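Fasora bench degreaser, 5 litre

We've stocked the Fasora since November, and sales of it are steady. Whether it deserves them is another matter. The label promises "up to 98 per cent grease removal", and we have asked the maker twice what was being measured, on which grease and on what surface. So far we have had a leaflet.

What we can say is that it's a water-based cleaner with a mild citrus smell, sold as a concentrate. Mix it 1 to 16 for everyday wiping. The leaflet also gives a "heavy duty" mix at twice the strength, and we'd try the weaker one first. In our own shop the stronger mix left a film that needed rinsing off, so you end up doing the job twice. 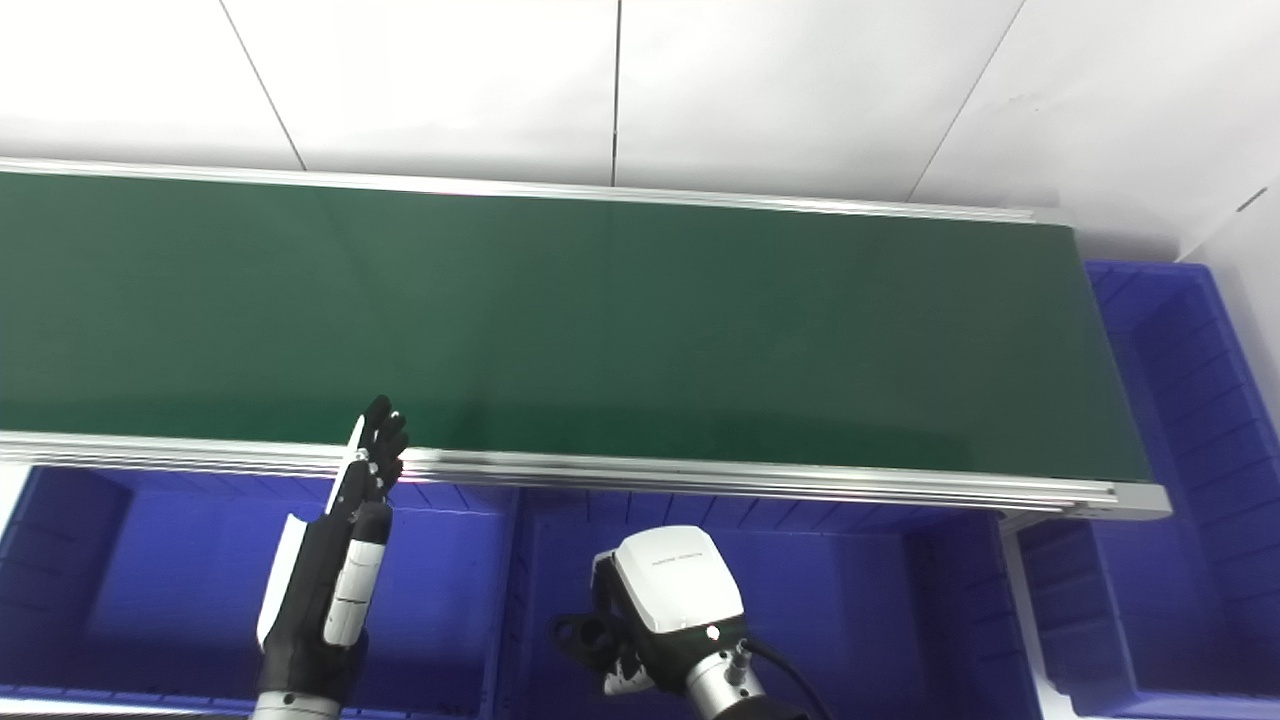
Dwell time is given as "seconds". Give it a few minutes on old oil, and don't let it dry. It won't shift baked-on resin or paint, whatever the drawing on the bottle suggests. For those you want a solvent, and the Ambridge range is cheaper than you might think.

Is it safe on plastics? Mostly. Kumiko Uchida on our trade counter left offcuts soaking overnight and found clear acrylic went slightly cloudy. Nylon and polypropylene came out as they went in. Test a hidden corner first. Bare aluminium should be rinsed soon after wiping.
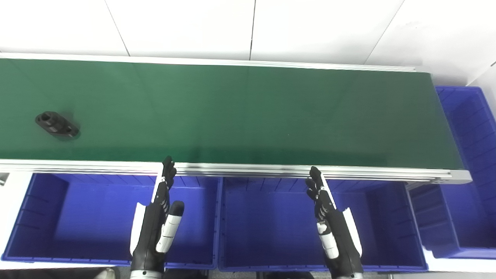 Page last changed: November, 16:00

Sizes and what they cost you
The 5 litre bottle is the one to buy. There is a 900 ml trigger spray, ready mixed, and you are paying largely for water and a trigger. The 1,000 litre tank is to order only and can't be returned once opened.

Compared with others
Sasaki Blue cleans much the same and smells worse. Cistberg Pro costs more and does cut chain oil faster, though it is harder on the hands. Wear gloves with all three, including the one marked "skin friendly".

Not supplied: gloves, measuring jug, spare cap. The cap on the 5 litre is poor, so keep the bottle upright in the van.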